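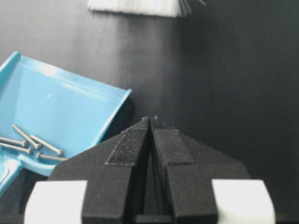

E. Schnyder
Contributing writer, fiction

Column 2

The reservoir at Oler is full at 615 feet. Water above that elevation goes over the spillway and becomes the property of the county downstream. Water below it belongs to the district, which sells it. A great deal of paperwork depends on the number, and in October I was sent to find out whether it was right.

The complaint had come from the county. Its engineers had compared the releases with the recorded pool levels and found more water going over the spillway than the levels allowed for. The difference was small. It had been present in every wet season for six years, and always in the same direction.

The level at Oler was read by an observer from a staff gauge bolted to the left wing wall. The gauge was an enameled Hakorer plate in five sections, graduated in hundredths of a foot. The district had budgeted for an electronic recorder several times and each time had spent the money on the access road. The observer read the plate at seven in the morning, wrote the figure in a bound book, and telephoned it in. She had done this for most of her adult life. She died in the spring, and the district put a temporary man on the job who read the gauge from his truck with binoculars.

I took her books back to the motel in a milk crate. There were more than 3000 entries on the pages I needed. The handwriting was upright and did not change much from one year to the next. Corrections were made with a single line through the wrong figure and the right one beside it, as the district manual requires.

The form printed in the books has four columns: date, gauge, weather, remarks. The observer had ruled an extra line down the page, between gauge and weather, in every book from the first. The district's form has no name for this column. She had headed it with a 2 on the opening page of each book and left it at that.

Column 2 also held a figure in feet and hundredths. It was larger than zero on every day but a few. On a dry August morning it might read 11.40, and on a wet April morning 38.15. Where the pool had dropped very low, in one drought, there was a run of nineteen days with a dash in column 2, and on the first of them the remarks column said "Swept it."

I subtracted column 2 from column 1, which is what one does with two columns. The answer was 576.22. I tried another day and got 576.22. I tried a page from the following year, then a page from ten years after that, allowing for a hundredth either way on windy mornings. It held. Whatever she was measuring from, it sat at elevation 576.22 and it did not move.

The pre-construction survey is kept at the district office in a flat drawer under the coffee machine. It shows the valley before the dam closed, at 300 feet to the inch, with the buildings of Dronar drawn as small hatched rectangles. Dronar had a store, a church, a creamery and two rows of houses. All of it was bought and the wooden buildings were pulled down. Foundations, walls and stone steps were left where they were, there being no line in the contract for removing them.

Spot elevations had been taken at the doorsills for the purpose of valuation. I went down one row of houses and then up the other. The fourth house from the creamery was marked "dwelling, stone step, 576.22." The owner's surname in the schedule was the same as the one inside the cover of the books.

So column 2 was the depth of water over the front step.

This would have been of no technical interest if she had obtained it by subtraction. A figure derived from the gauge can't be used to check the gauge. For the early years that was what I assumed. But on the rough days the two columns disagreed by a hundredth or so, and a person who subtracts doesn't get that. Subtraction is the same in wind.

I asked at the district office how she could have measured it. The clerk said there was a boat. It was kept on the east side below her house, an aluminum rowboat, and the clerk supposed it was still there. It was, upside down on two timbers. Under it I found a steel sounding tape on a hand reel, with a flat-bottomed brass weight, wrapped in a feed sack. The tape had been checked against a standard at some point. A slip wired to the reel gave the correction, and the correction was in her handwriting.

There was also a line of orange paint on a rock on the near shore, and another on a rock across the water. I rowed out and found a second pair at right angles to the first. When both pairs lined up I stopped and put the weight over the side. It landed on something hard and level. I moved the boat an oar's length north and it went down another foot and a half into mud.

I read the tape, rowed back, and read the gauge on the wing wall. I subtracted and got 576.31.

I did this on three mornings. On the third there was ice on the oars. The answer was 576.31 each time.

Back at the motel I worked through the books again, from the last entry toward the first, taking one page in ten. The difference was 576.31 in the final year and the year before, and kept on so for six years. Then, across a single weekend in a wet March, it went to 576.22 and stayed there all the way back. The remarks column for the day of the change says "Bank slid behind left wall in night. Noise. Reported." The one for the day after says "Gauge or step has moved. Not the step." And then, a week later, "Reported again."

I looked for both reports. The district's file for that March holds an invoice for gravel.

Stone on bedrock doesn't rise or fall by nine hundredths of a foot. A wing wall with a slide behind it can. I ran levels from the benchmark at the dam office to the top bolt of the gauge, out and back, and closed within tolerance. The wall had gone down nine hundredths and carried the plate with it. A plate that sinks reads high, which should have put the recorded pool above the real one. The county's complaint ran the other way, and I spent an evening on that before I found the cause.

The district office had been applying a correction. Someone had evidently read one of her reports after all, taken nine hundredths for a round figure, and subtracted 0.20 from every level she telephoned in. It was penciled on a card taped inside the lid of the telephone log. The pool had been booked eleven hundredths low for six years, and the spillway with it.

My report ran to eight pages. I recommended that the gauge be reset, that the levels be recomputed from the observer's column 2, and that the difference be settled with the county in water or in cash. The reviewing engineer asked that column 2 be given a proper title. I put "Independent sounding, stone step, former Dronar townsite." He asked for the accuracy, and I gave it as one hundredth of a foot in calm conditions.

He also asked why the soundings had been made daily, when monthly would have been sufficient to establish drift. There is a box for this on the form. I wrote "Observer's practice" and sent it back.

The new recorder was installed before the winter. It takes a level every fifteen minutes and transmits it to the office without a telephone call. The paint on the rocks will need redoing in a few years, and I have entered it on the maintenance schedule, under survey marks.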